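Ticket 404: Exhibitor sign-up page drops the second staff name
Status: Closed
Event: Stamurbridge Young Founders Day (October)
Opened by: Esi Aidoo

Hi all! I'm signing our little company up for a table at the founders day, and the form on the Drestetti site keeps eating my co-founder's name. I type us both in, hit save, and the confirmation comes back with only me on it. I've tried it three times now (two browsers, plus my phone) and I get the same thing every time. We're also down for the pitch session, so we both need badges. 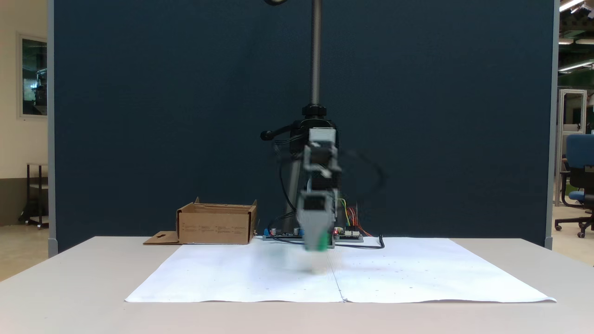
Tarun Mathur: Thanks Esi, I can see your booking and the second name is blank on our end too. Did you pick "Founder" or "Staff" for the second person?

Founder, for both of us! We started Clelholm together, so it never crossed my mind to put anything else. Here's what I tried after your note:

1. Cleared everything and started over with a fresh form. Same result, one name.

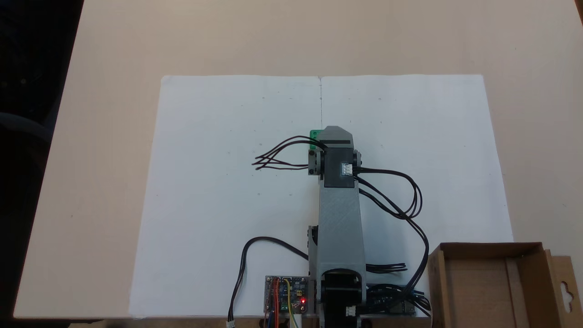
2. Changed the second person to "Staff" and saved. Both names showed up, hooray, but the pitch session vanished from the booking.

3. Went back in and added the pitch session by hand. It stuck this time, and the confirmation email landed at 12 with everything on it.

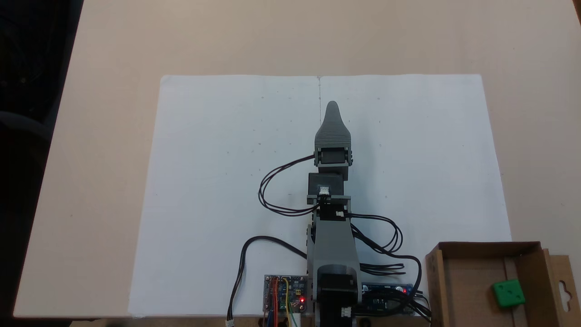
Tabletop with paper, arm at front

So I'm sorted for now, though the badge will say Staff and I'd love to get that fixed before they go to print. My co-founder is being a good sport
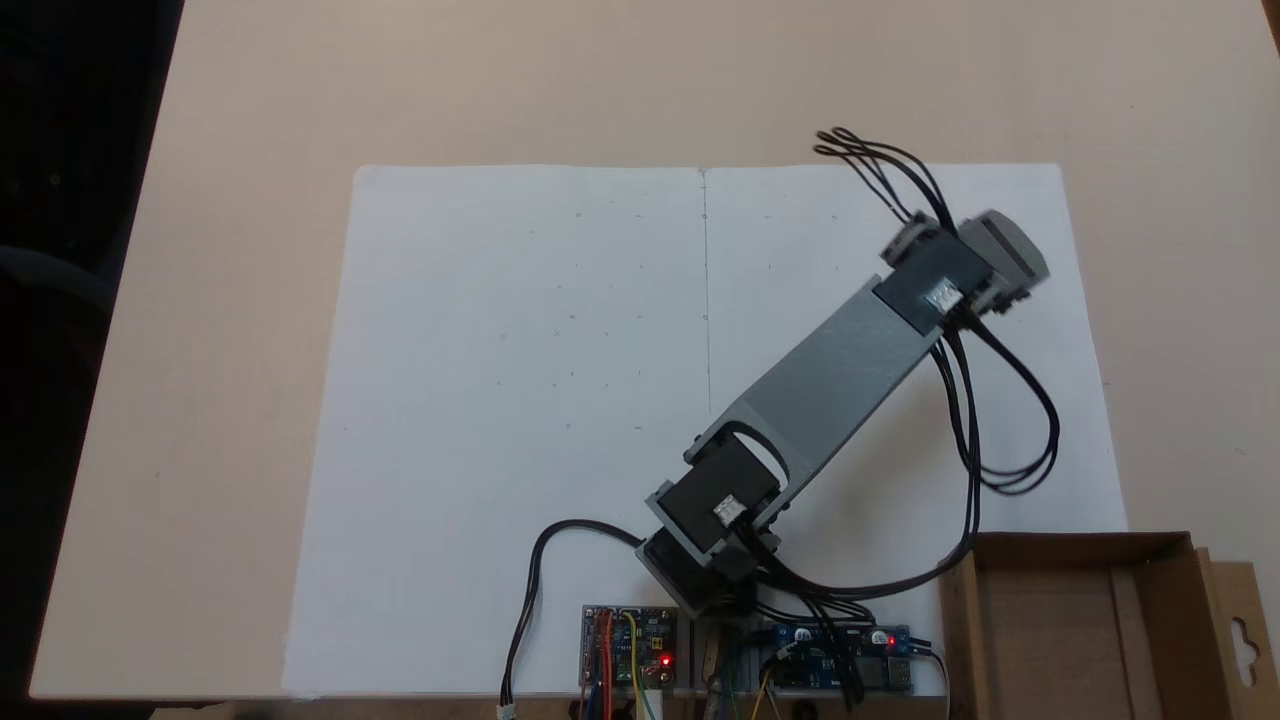 but he does want to meet investors as a founder, and I can't blame him. Tarun has since changed the title by hand and sent me a new confirmation, and both names say Founder. Happy for you to close this one!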